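Spent my Wednesday at the Gurilby open day in Nandthorpe and I have so much to say. Thread!

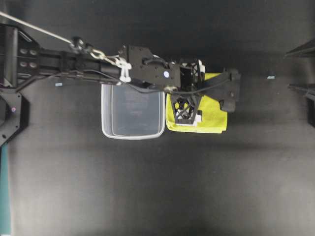

Gurilby is a small robotics workshop on the second floor of the old Kanagaratnam building. They open the doors once a year, usually in November, but this one slipped to 2025-01-22 and I finally had the day off. I went for the cloth folding, which I'd been hearing about for ages. The arm they use for it is black, with two lattice fingers that I could have stared at all afternoon — you can see right through the pattern, and there's a little white pad where each one touches things. The lower finger is resting on the yellow-green microfiber cloth there, next to the clear tub.

2/ The task sounds like nothing. Take a cloth, fold it, put it in the tub. My five-year-old niece does it (badly). But cloth is a nightmare for a robot! It never lies the same way twice, and you can't hand the thing a neat drawing of where all the corners are.

3/ They ran the demo over and over for three hours and let us mess up the cloth between rounds. I bunched mine up as meanly as I could. It dithered, went for a corner, missed, went again and got it. The whole room cheered for a dishcloth.

4/ The fingers are 3D printed in-house. One of the engineers passed a spare around and it weighs next to nothing. The holes save material and let the finger give a little when it pushes down on the table. A set prints overnight, so when one snaps they swap it and move on.

5/ They've logged 1,065 folds since the fall, and 269 of those went wrong. They had that number written on the whiteboard by the door where everybody could see it, and they were happy to talk through the failures. Two layers grabbed at once was the big one. I loved that.

6/ The software side is called Wiko. I followed maybe half of the explanation. A person steers the arm through the job a bunch of times, and Wiko learns from those runs. We got to try the steering part and wow, I was terrible. My best fold looked like a burrito.

7/ There was a kid in front of me in line, maybe 9, who got it on the first go and then went back to the end of the line to do it again. And again.

8/ Practical stuff if you go next time: it's free, the elevator is slow, get there before lunch. The afternoon slots for steering filled up fast. Coffee is across the street and it's good.

9/ I asked what they want to try next and the answer was fitted sheets. Good luck to them — I can't do those either. I'm already on the mailing list for the next one.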